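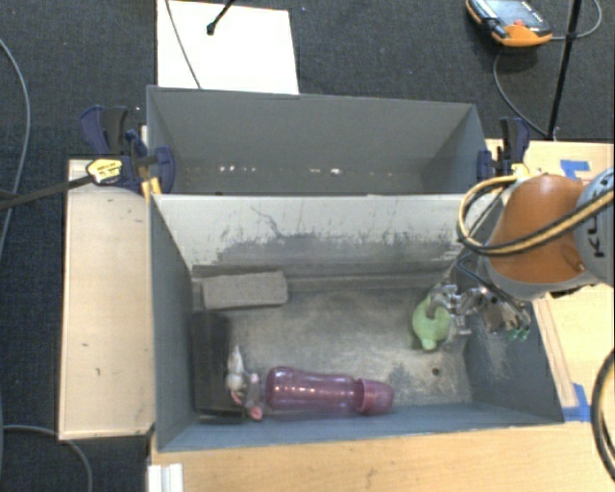 The Kistero is a steel storage bin with an open top, sold for garages, workshops and playrooms, and I have had four of them in use since June of last year. I bought them to replace plastic totes that had cracked at the corners. Metal bins hold up better than plastic, but they do not stay pretty. The paint goes first on the inside, low down on the walls and across the floor, where things get dropped and dragged. Gray metal bins that have seen real use tend to look like the near one in the photo, with a ragged band of scuffs on the inner back wall and a floor gone blotchy with stains and rubbed patches. If that sort of wear will bother you, stop reading and buy something else.

I paid $184 for the set of four, shipping included. They came nested, two and two, with cardboard between them. One had a small dent in the rim, which I pushed out with pliers. I did not ask for a replacement.

Size and weight

I bought the large size. The maker lists two others, a half-depth tray and a tall version, and I have not tried either. Empty, the large bin is easy for one adult to carry. Full of hand tools it is not, and I would plan on leaving it where it is. Full of toys or rags it is fine.

There are no handles on the large size. You lift it by the rim. The rim is folded over, so there is no raw edge to cut you, but it is thin, and with a heavy load it digs into your fingers. Gloves help. I think handles should have been standard at this price, and it is my main complaint.

What I keep in them

Two are in the garage. The first holds extension cords and the pump for the bike tires. The second holds scrap wood short enough to fit, and it has had the hardest life of the four. The other two are in the back bedroom and hold toys. I had doubts about metal for toys because of the noise, and the noise is real. A block dropped into an empty Kistero can be heard downstairs. I cut a piece of felt for the bottom of each toy bin and that took care of most of it. The felt needs to come out and be shaken every few weeks, as crumbs and sand get under it.

Soft toys are no trouble either way. Small parts are better off in a bag or a jar inside the bin. They work their way to the corners and you end up tipping the whole thing out.

The finish

The coating is a flat gray paint. It wipes clean with a damp cloth, and marker came off with rubbing alcohol. After the first month the scrap wood bin had scratches down to bare metal. By winter there was a little rust in the two deepest ones. I sanded those spots, put on a coat of spray primer and have not seen the rust come back. The toy bins have light marks and nothing more.

I would not keep one outdoors. The seams at the bottom corners are folded and spot welded, not sealed, and water sits in the fold. A bin I left on the patio through one wet weekend had orange lines at two corners.

Stacking

They stack only when nested, meaning empty. There is no lid, and the maker does not sell one. If you want to stack full bins, you need shelves. I put mine on a Trurside rack, the 80-inch model, and two large bins sit side by side on each shelf with a little room left over. They slide on the bare wire shelf, and a strip of rubber shelf liner stopped that.

Compared with others

Before these I looked at the Stellbridge utility bin. It has handles and a thicker rim, and the floor has two ribs pressed into it so it does not flex. A set of four was $372 when I checked, twice what I paid. A neighbor has one, and I carried it across his yard full of bricks without any trouble. If I were storing heavy parts, I would pay the difference.

Rozīte makes a smaller galvanized bin that costs less per piece. The galvanized finish is better than paint for damp places, and I use one for potting soil. The edges are rougher, though, and I would not give it to children.

After a year

None of the four Kisteros has bent or split. The floors flex a bit if you press in the middle, and they make a popping sound when you do, but they go back to flat. The labels on the front were paper and fell off within weeks. I write on masking tape now.

I see the same set is listed at $169 at the moment, with free shipping over a certain amount. At that price I would buy them again for light and medium loads indoors. I would still like handles. Four stars out of five, and I would take off another half star for anyone who plans to move them around a lot.

Update: the store now carries felt liners cut to size. I have not bought them. Mine came from a craft store remnant bin and fit well enough after some trimming.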